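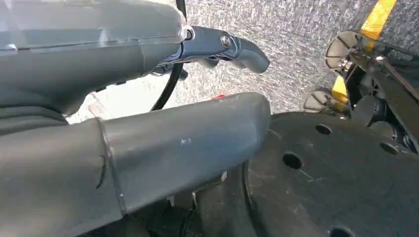 Gripper finger with a loop of black cable

Use it or lose it, they said
06/12/2022

My employer, Oksanen, has a new vacation policy. It arrived as a PDF called FINAL_final, which tells you how the drafting went. Any days you haven't taken by the end of the year go away, except for 5, which may be carried over if your manager agrees in writing before they, too, go on vacation.

I have been here long enough to remember the old policy. It was one paragraph. You asked Genalyn Manalastas, she looked at the wall calendar, and she said yes or sighed.
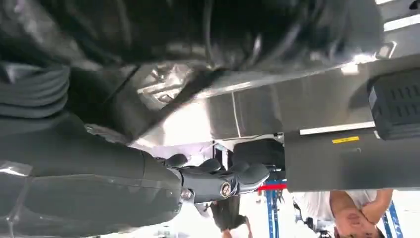

The math

Toàn Trịnh on my team has so many days saved up that he'd have to leave this afternoon and come back in January to use them. He has asked to do exactly that. The request is "in review." Bình Cù has two days left and is being insufferable about it.

The old handbook said unused days got paid out. I had mine penciled in at $2,000 — most of a new furnace. The new handbook says "subject to applicable law," and I've now spent three evenings reading applicable law, which is no way to treat a couch.

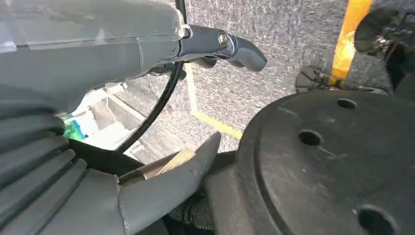

What I did about it

I wrote to HR with one question: does the new rule cover days I earned under the old one? I got back a link to the PDF. I wrote again, copying Nhàn Đặng, who chairs our staff council and answers emails like a person returning a serve. The reply took an hour this time. They're "seeking clarity."

Meanwhile I've booked the last two weeks of the month off, just in case. So has everybody else on my floor. Whoever is answering the phones on the 27th, good luck to you.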